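August
By a contributing writer, Leremwood

Worker Ownership Needs More Than a Ballot

When the cooperative at Listholm held its first general assembly, 200 members voted on the annual plan. Most of them had received it the evening before. It passed with almost no debate, and people went home. I was in the room as a member, and I voted yes along with nearly everyone else. I could not have told you what was in the second half of it.

I have thought about that vote a good deal. Those of us who argue for worker ownership spend most of our time on the question of who holds the shares and who casts the votes. We spend much less on the question of who has time to read the plan. I think the second question decides whether the first one means anything.

The usual defense of assemblies is that people learn democracy by practicing it. I agree with that. But practice takes hours, and the hours have to come from somewhere. At Listholm they came from evenings. Members with small children stopped coming to the sector meetings by the second winter. So did members who worked a second job. What was left was a group of 5 or 6 regulars who knew the budget well, meant no harm, and in effect ran the place. They did not seize anything. Everyone else had gone home to make dinner.

Critics on the right look at a case like this and say that workers don't want to manage. Critics on the left say that a single cooperative inside a market can't be anything other than a small firm with nicer language. Both have some evidence. I don't think either has explained why the same people who skipped the sector meetings would argue for an hour at the break table over how a shift was organized. They had opinions about production. They had no paid time in which to turn those opinions into a proposal.
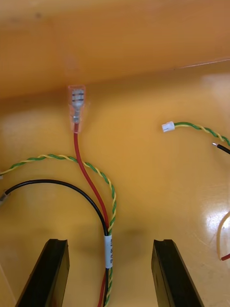

One reader of an earlier draft, Barua, objected that I was describing a problem of scheduling and calling it a problem of power. Put the meetings on the clock, the objection went, and you still have a plan written by the people who know how to write plans, in a language the rest have to be taught. Barua added that paid meetings can become one more thing the office arranges and the floor sits through.

I take the point about language. Knowledge of accounts is a kind of property, and it gets passed along inside a small circle like other kinds. But I would not separate it from time as cleanly as that. People learn to read a balance sheet by sitting with one while somebody answers their questions. If that happens only after work, only those who are free after work will learn. The schedule is where the power gets handed out.

The Denura cooperative did this differently. Its members wrote 4 paid hours a month into the bylaws for every worker, to be used for planning and study, and they made the hours impossible to trade for wages. There was a real fight over that last clause. Plenty of members would have preferred the money, and I understand why. Wages there were low. The clause passed anyway, and it cost the cooperative output in its first year.

The assemblies at Denura are now longer and less pleasant than ours. Plans get sent back. A proposal to buy out a supplier was voted down after members from the packing side asked where the loan payments would come from and didn't like the reply. I don't know whether they were right. I do know that the question would not have been asked at Listholm, where the same sort of loan went through in the time it takes to raise a hand.

None of this settles the older argument about markets. A cooperative that pays people to think still has to sell what it makes against firms that don't. That pressure is real, and it is why I think public support should go first to paying for members' time, before it goes to cheap credit for machinery. Credit helps a cooperative grow. It does little for the member who can't follow the budget, and it often raises the stakes of decisions that only a few people understand.

Rotation of offices would help too, if it were done seriously. Listholm's bylaws call for it. In practice the same names come back, partly from habit and partly from fear of handing the books to someone who has never seen them. A term spent shadowing the outgoing officer, on paid hours, would remove most of that fear. We have talked about it at two assemblies and put it off both times for lack of a written proposal.

I have started writing one. I'm doing it in the evenings, and I would rather it were the last one written that way.

This site uses cookies to remember your settings and count visits. By continuing to read, you accept their use. Manage preferences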